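Workbench > Sillville Diary > Sorting

Trays, buttons and a very slow Sunday

So I finally did the button box. If you've been reading for a while you know the one I mean, the big cardboard carton that has followed me through two apartments and a divorce and then sat under the stairs here in Sillville with a laundry rack on top of it. I bought it at a factory clearance outside Stelley when I was going to build "a few" control panels. I have built one. It runs the garage door and a fan.

What got me moving was Lejla Kadrić, who is putting together the operator's panel for the model railroad over at the Paewai hall and asked me (very casually, at the end of a phone call about something else) if I still had any of those chunky push buttons. Did I! I said I'd bring a selection on Sunday. Then I hung up and went and lifted the laundry rack off the carton and remembered exactly why I'd put it there.

The carton held 162 pieces. I only know because I wrote it on the lid back when I packed it, in marker, with a smiley face. Somebody at the clearance had tipped whole panels' worth of buttons in together, some with their contact blocks on, some without, a few with stubs of wire still in the terminals, and then a layer of those plastic locking nuts on the bottom like gravel. If you've never handled this stuff, the part you press (the operator, if you want to be proper) goes through the hole in the panel from the front, and the contact block clips on behind and does the electrical part. They come apart with a twist or a little lever depending on who made them, and they do not all want to come apart.

I'd tried sorting them once before, into jam jars. Don't use jam jars. A mushroom-head button fits into a jam jar just fine and then it won't come out, and you end up shaking it over the table like the last of the ketchup. I tried muffin tins too, and those were better, but ours is a twelve-cup and the cups are too small for anything with its block still attached. After that I gave up on containers with walls and started looking for something flat and shallow that I could slide things out of with one finger.

The answer was trays. Plain plastic trays, rounded corners, a rim you can grab, low enough that you can see everything without leaning over. I got mine from the discount place next to the tire shop, and I went for different colors on purpose, and then of course spent a whole evening working out what the colors should mean. I cleared the big table before breakfast, put the radio on, and got going. 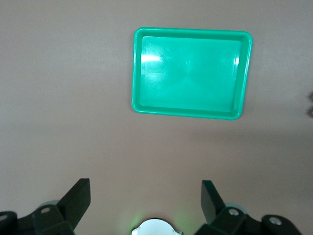
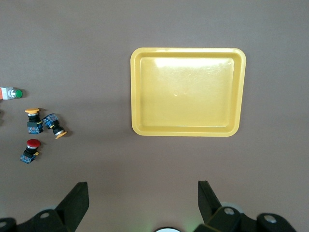 Matching colors seemed so obvious to me at first. Green things in the green tray, yellow things in the yellow tray, a child could do it, and I lasted through one cup of coffee before I saw the problem, which is that Lejla doesn't care what color a button is until the very end. She cares how it presses. The green one with the flat round cap is a completely different animal from the yellow mushroom heads, and it wouldn't matter to her if they were all purple. You could line them up by shape with your eyes shut. So I moved the meaning over: the green tray became "flat caps, check them," and the yellow tray became "mushrooms, check them," and if a green mushroom turned up it went in the yellow tray and I just had to live with that. It bothered me for a good hour.

Standing them up is another thing I went back and forth on. A mushroom head with its blue block still on the back will stand on the block if you set it down gently, and it looks terrific, like a tiny side table. It also goes over if you so much as breathe near it, and once it's over it rolls on the rim of the cap in a little arc and comes to rest pointing somewhere silly. I decided I was fine with them lying down. The advantage of having them on their sides is that you can see the whole stack at a glance, cap, ring, body, block, and spot which ones are missing a piece. I wish I'd known that in my jam jar days.

My routine, once I had one, went like this. Pick a button, press it a few times and listen. Look at the terminal screws and back them out a turn if they're stiff. Put the meter on it, press again, and watch for the beep. Pass, into its tray. Fail, into the shoebox by my feet. I'm not strict about it, and a scratched label or a dull ring doesn't get anything thrown out in this house, though I did wipe the caps with a damp cloth and a drop of dish soap. Some of them came up beautifully. There's a certain kind of grime that old workshops put on yellow plastic, a sort of brown butter, and it's so satisfying to see it go.

Hemi Ngata stopped by at lunch to return my ladder and stayed till four. He's an electrician by trade, so he was a lot faster than me at getting the stubborn blocks off (there's a knack with a flat screwdriver and your thumb, which he showed me 3 times and I still can't do). He also has opinions. He thinks I should keep every button together with its own block as a set, and I think the blocks should live separately so I can see how many normally-open and normally-closed ones I have. We argued about it over cheese toast. He won, mostly by continuing to put them in the trays the way he wanted while I was talking.

We had the radio on the whole time, and there was a long program about a singer from Zurkesari that neither of us had heard of, and now I've ordered the record. So the day wasn't free, I guess.

The numbers, for those of you who like numbers: exactly 100 of them passed, which made Hemi suspicious, so he counted again while I washed up, and it was still 100. The rest need a new block or a new spring or are past saving, and I'm going to strip those for rings and nuts. Speaking of the nuts, I did not sort the nuts. They're in a bread bag.

Lejla has the first pick now. She took home a mix for the yard throat and the turntable, and she wants flat caps for anything the kids will be using and mushroom heads for the section stops, where you'd want to be able to slap the thing. She wouldn't take a dollar, I mean she wouldn't let me refuse a dollar, so there's now an envelope on my fridge and I'm pretending not to see it. If you're anywhere near Paewai, go and have a look at the layout, the bridge alone is worth the drive!

As for the trays, I've gone back for more. They stack, sort of, if you turn every second one around, and they fit in the gap beside the washing machine where the broom used to be. The broom is under the stairs, with the laundry rack. Next up is the drawer of fuses, and then the tin marked 882, which I labeled myself and have no idea what I meant by it. If any of you remember me mentioning it in an old post, please leave a comment, I've looked and I can't find it.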